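Kilthorpe Workshop, Tableware Bench
Entry: 26 March 2025
2 min read

Work resumed on the place-setting trials for the Tarnby dining room. The cream serving tray was laid on the white table and the ribbed white plate with the black rim line was set on it. The purpose is to settle one standard position for the plate before the full order is confirmed with Kozan.

Bimla Gautam has asked that the plate be kept toward one end of the tray, leaving the remainder clear for a cup and cutlery. The raised lip is low, and staff are to lift the plate over it without sliding.

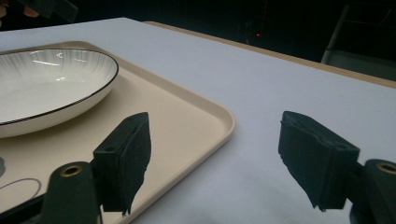
The second position, with the plate centered, is to be tried next under the same lighting. Glare from the overhead lights on the glazed surface should be noted in each case, as Tarnby raised the matter in September.

Plate weight, from the supplier's sheet: 700 g. Trays requested: 253, of which 18 are spares. The sheet does not state whether the spares carry the gray outline. Inquiry sent to Kozan.

Outstanding: felt pads for storage, quantity 200, not yet received from Giltine.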